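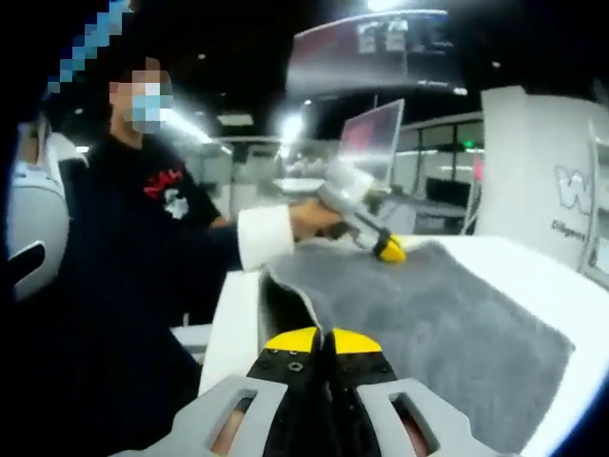 Comparing two fingertip pads on a hand-held gripper, using a towel

Posted January 2022 by Svend Ragnarsson

A towel is a good first test for a new set of fingertips. It is soft enough to forgive a bad approach, but thick enough that a weak pad will let go of it. We use the same test each time somebody wants to change the pads on our hand-held grippers, and these are the steps we follow at Trindden.

What you need

Two hand-held grippers of the same type
Two sets of pads (we compared the Prundier soft pads with the harder Larnalia ones)
One bath towel with a plush pile, plain color
A flat table you can stand at from two sides
A luggage scale
A notebook

Before you start

Check the screws on the fingers. A loose finger tilts under load and makes a good pad look bad. Tighten them by hand with a short driver and stop as soon as they are snug.

Close the jaws slowly and look at the tips from behind. The pads should meet evenly along their whole width. If one side touches first, take the pad off and seat it again.

Wipe the pads with a damp cloth and let them dry. Towel lint builds up fast, and a linty pad slips.

Step 1. Lay out the towel

Spread the towel flat with the near edge parallel to the table. Smooth it from the middle out. A corner that lifts a little is fine.

Step 2. Single-edge pinch

Come in low, with the jaws open and the tips just above the table. Slide forward until the edge of the towel is between the pads, then close. Lift straight up to elbow height, hold for a slow count of three, and set it down.

Do 15 lifts with one set of pads, then change to the other set and repeat. Write down every drop, and also every time you caught only the top of the pile. That second kind of miss looks like a grip until you lift.

Step 3. Pinch from the middle

Press the open tips down into the pile and close them so the cloth bunches up between the pads. This is where the two sets differed most for us. The soft pads gathered the cloth with light pressure. The hard ones needed a firm push, and twice they skated over the top.

Step 4. Two-person fold

One person takes the near edge and the other takes the far edge from across the table. Agree on who moves first. The far side lifts, comes over, and lets go; the near side only holds. Watch the release — a pad that grips well but won't let go of the loops will drag the fold crooked.

Step 5. Pull test

Clip the scale to one edge of the towel, pinch the opposite edge, and pull slowly until it slips. Take five readings per set and use the middle one. Keep the pull level with the table.

Reading the results

Put drops, top-of-pile misses and crooked folds in separate columns. In our last round the Larnalia pads won the pull test easily and still lost overall, as their folds were the worst of the two. We kept the Prundier pads for cloth and put the others back in the drawer for boxes.

If your two sets come out close, run Step 3 again with a thinner towel. Dish towels are harder to pick up from the middle and will usually separate them.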